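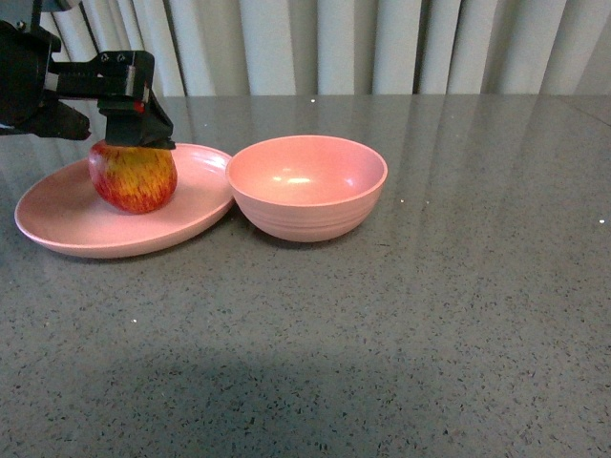
Osian Price wrote:
Then I'd ask the reverse of what the rest of you are asking. If the Hutau checking team has already signed off on Mark, why is our congregation still paying for Mark?

remedios_q wrote:
Because signing off on a draft and printing a book are different bills, Osian. The consultant check is done. Typesetting isn't, the audio isn't, and the second read-through in the upriver villages was put off when the boat engine quit. All of it was in the March letter, page two, under the picture of the boat engine.

Osian Price wrote:
I read page two. I read it twice, which puts me ahead of most of the mission board. It says "remaining costs" and then moves on to a prayer request for the engine.

zakhar_k wrote:
In fairness the engine did need it.

My problem is a different one. We took on the Hutau New Testament as a church on the understanding that it would be done in stages and that we'd hear at each stage. We've heard plenty. What I can't tell from what we've heard is whether the people up there want Mark printed as a single book or would sooner wait for Mark and Acts together. Has anyone asked them? I mean the readers, not the team.

remedios_q wrote:
Yes. The team took the trial copies of Mark to 21 households and asked. Most wanted something in hand now. A few of the older men said a thin book looks like a tract and they'd had enough tracts to last them.

Osian Price wrote:
I find myself on the side of the older men.

Snezana M. wrote:
You were born on the side of the older men.

I worked on a project like this before we moved here (the Murer valley, a much smaller language, you won't have heard of it) and we did what you're all describing. We waited so we could bring out a nice fat volume. By the time it came off the press, two of the people who had done most of the reading aloud had died, and the spelling had been changed under us by the school district. Print the thin book. People wear it out and tell you what's wrong with it. With a hardback they're polite.

zakhar_k wrote:
That's a better argument than anything in the letter. Could you say it at the meeting?

Snezana M. wrote:
I could. I'm told new members get three minutes and a look.

senad.g wrote:
Jumping in with the figures, as I have the spreadsheet and apparently no other hobbies. The printing quote from Dumitrescu is $3,324 for the first run of Mark, paper cover, stitched. Shipping to the coast is another $314. Getting it from the coast to the villages is whatever the boat costs that week. The audio recording is a separate line and we haven't been asked for it yet.

Osian Price wrote:
Stitched? For a trial edition? Staples were good enough for the hymn supplement.

senad.g wrote:
The hymn supplement lives in a dry pew rack, Osian. Staples rust out there in one wet season. The team put that in their notes, with what I took to be some feeling.

Osian Price wrote:
Fine. Stitched. I still say we should have been told which word they settled on for "repent." There was a whole paragraph about how hard it was and then no answer.

remedios_q wrote:
They went with a phrase that comes back into English as "turn your canoe." The other choice was nearer to "be ashamed," and the women in the reading group said shame makes a person hide, so how would that help?

zakhar_k wrote:
I'd have put that on page one and the engine on page two.

Osian Price wrote:
I'm not sure about it. A canoe gets turned by the current half the time. Does the phrase mean you did the turning?

remedios_q wrote:
According to the team it does. There's a different verb for drifting. I can send you the consultant's note if you want it, it's 20 pages.

Osian Price wrote:
Send it.

Snezana M. wrote:
He'll come back with corrections.

senad.g wrote:
Before he does – can I get a show of hands here on the printing, so I know whether to ask Dumitrescu to hold the price? I'm a yes.

remedios_q wrote:
Yes.

zakhar_k wrote:
Yes, if somebody rewrites the letter.

Osian Price wrote:
Yes to Mark. Reserving judgment on the canoe.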